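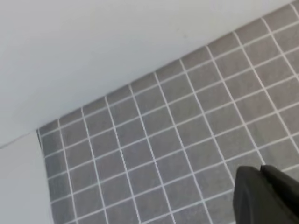

I have wanted to cast a monster footprint since I was nine years old and stuck at my aunt's house with a paperback about swamp creatures and nothing else to read. So when I walked into the gift shop at the Dunlow Swamp Beast Museum this April and saw a track casting kit sitting between the plush beasts and the beast-shaped soap, I was never leaving without it. My wife held it up, looked at the price sticker, looked at me, and put it in the basket without a word. That's marriage!

The kit is the Varnov Track Casting Kit (the big one, in the green tub; there's a smaller one in a pouch that I haven't tried). It went with us on the rest of our spring road trip, which came to 2,722 miles by the time we pulled back into the driveway, and I used it in three states on bear, raccoon, one very patient goose, and one thing I'll get to later. I've also used it a couple of times at home. So this is a fairly long review for what is basically a bucket of plaster, but I looked for one like it before I opened the tub and only found people saying "great gift, grandson loves it," so here goes.

First, what you get. The tub itself holds 2 bags of casting powder, a mixing cup with lines on it, a flat plastic stirrer, a soft brush, a little bottle of fixing spray, a long bendy plastic strip with clips, a card with a ruler printed along both edges, and a booklet. The tub has a handle and a screw lid, and the lid is good. I mean really good. It rolled around behind the driver's seat for most of the trip, under a cooler, under boots, once under a folding chair, and never leaked so much as a pinch of powder. If you've ever had a paper sack of hardware store plaster go off in a car, you know what that's worth.

The powder is the best part of the whole thing. I've done casts with plain plaster of Paris before (badly) and they always came out chalky, and the toes would snap off if you looked at them funny. The Varnov stuff mixes up smoother and sets a lot harder. I dropped my first raccoon on a motel bathroom floor, tile and all, and it lost one crumb off the back edge. The toes made it! You do have to add the powder to the water and not the other way around, which the booklet says in tiny letters at the bottom of a page about elk. I missed it the first time and made dumplings.

Now the strip. You bend it into a ring around the print, clip it, push it into the mud, and pour inside it so the plaster doesn't wander off. Lovely idea. The trouble is the clips, which were made for somebody with tiny dry fingers standing in a clean kitchen. At a boat ramp with mud up to my elbows I couldn't get them to close at all. I ended up using a binder clip off the car visor and it worked so much better that I've thrown the originals in a drawer. The strip is also a bit short. It goes around a raccoon fine, a dog fine, a black bear's front foot just barely. If you find the sort of print this kit is obviously sold on the hope of finding, you'll need two of them clipped end to end, and they don't sell the strip on its own as far as I can tell.

The fixing spray is for sand and loose dust. You mist it over the print so the pour doesn't wash out all the detail. It does help, and I got a pretty decent goose out of dry sand that I'm sure would have been a pancake otherwise, but the nozzle only has two moods, nothing and fire hose. Practice off to the side first. Cheap unscented hairspray is what a guy at the Dunlow snack counter told me he uses, and I tried that at home afterward and couldn't see any difference at all. So use up the bottle and don't bother replacing it.

About the museum, a quick detour, because that's where I got the idea of what a good cast should look like. They have a back room there with about 200 casts on shelves, floor to ceiling, and it's the best room in the building. Some of them are clearly carved out of a plank by somebody's bored cousin. Some are bears stepping in their own tracks. And then there are a few with skin ridges and mud squeezed up between the toes that made the back of my neck go cold, and I say that as someone who goes into these places ninety percent sure and only wanting to be wrong. I stood in front of one shelf so long that my wife went and had a whole slice of pie and came back. If you're anywhere near Dunlow, go, and go in the morning before the school buses show up.

Okay, the booklet. Oh boy. It's put out by a company called Stojanović Field Guides, and half of it is terrific. The drawings of real animal tracks are clean and life size, with front and hind feet side by side, and it has a nice section on telling a slipping bear from a two-legged walker that I wish more people on the internet would read. The other half is the cryptid section and it is a mess. The lake creatures get four pages, and lake creatures don't leave footprints! My own favorite, the swamp beast, gets a paragraph and a drawing that has three toes in one spot and four in another. I don't mind a monster with three toes or a monster with four, but pick one. It's also stapled and not waterproof, in a kit that exists to be used in mud. Mine now has the texture of a cornflake.

The ruler card is fine. It's a card. It has inches on one side and centimeters on the other and it's laminated, so somebody there does own a laminator and could have had a word with the booklet people. Put it beside the print and take your photos before you pour, because once the plaster's in, the print is gone for good. I forgot with the first bear and I'm still mad about it.

So here's the one you've been waiting for. We were outside Lernance, off Route 443, at a pull-out by a creek where the locals have been seeing something tall and smelly for as long as there's been a town. It was just getting light. I'd gone down to the water with my coffee, mostly to stretch my back, and there on the mud bar was a row of long deep marks heading straight into the reeds. Long. Deep. I yelled something I can't print on a family website and ran back up the bank for the tub, lost a shoe, went back for the shoe, and dropped the coffee.

I poured the clearest one. I was shaking so hard I got plaster in my eyebrows. The instructions say to leave it half an hour and I left it more than an hour, sitting next to it on a cooler like it was going to hatch, while my wife took pictures of me and sent them to our kids. It came up beautifully. Crisp edges, every little pebble, even some grass blades pressed into the mud. And what it was, in glorious hard-setting plaster, was the heel and sole of a rubber wader, size large, with part of the tread pattern showing where he'd slid a bit at the back. A fisherman! Walking into the reeds to fish, like a normal person!

I have to give the kit credit, though. With my old plaster I'd never have seen that tread. I'd have had a big smooth blob and I'd have told that story at cookouts for the next thirty years. The wader is on my office shelf now next to the raccoon, and I'm fonder of it than I should be.

A few odds and ends for anybody buying one:

Bring your own water. The cup holds the right amount but creek water had grit in it and that batch set up lumpy.

Bring a garden trowel too. There's nothing in the tub for lifting the cast out and if you pull at it from the top you'll crack it. Dig under, lift the whole muddy slab, wrap it in a towel and leave it alone until the next day. The booklet says you can brush it off after a few hours. Don't! I lost a perfectly good goose toe that way.

One bag does three small prints or one big one. The refill bags cost nearly as much as you'd think a whole kit would, which stings. I've tried dental stone from an online seller since we got home and it's just as hard and a good bit cheaper, though you have to buy a lot of it and find someplace dry to keep it. Ours lives in the laundry room next to the dog food, clearly marked.

Kids would be fine with this from maybe seven or eight up with a grown-up doing the mixing. Wear a dust mask for that part, the powder gets up your nose. And please don't rinse the cup out in the sink. Let the leftovers go hard, flex the cup, and it all pops out in one satisfying chunk that goes in the trash.

Would I buy it again? Yes, for the powder and the tub, and I'd go in knowing I was going to swap the clips and ignore the back half of the booklet. If you already own a decent bucket and a track guide you like, just get the refill powder and cut yourself a strip from an old plastic folder. But if you're standing in a monster museum gift shop with the whole trip still ahead of you and that green tub is sitting there, get the tub.

Four big feet out of five. It'd be four and a half with better clips. We're going back to Lernance in the fall, and this time I'm packing two strips, the trowel, and a thermos with a lid.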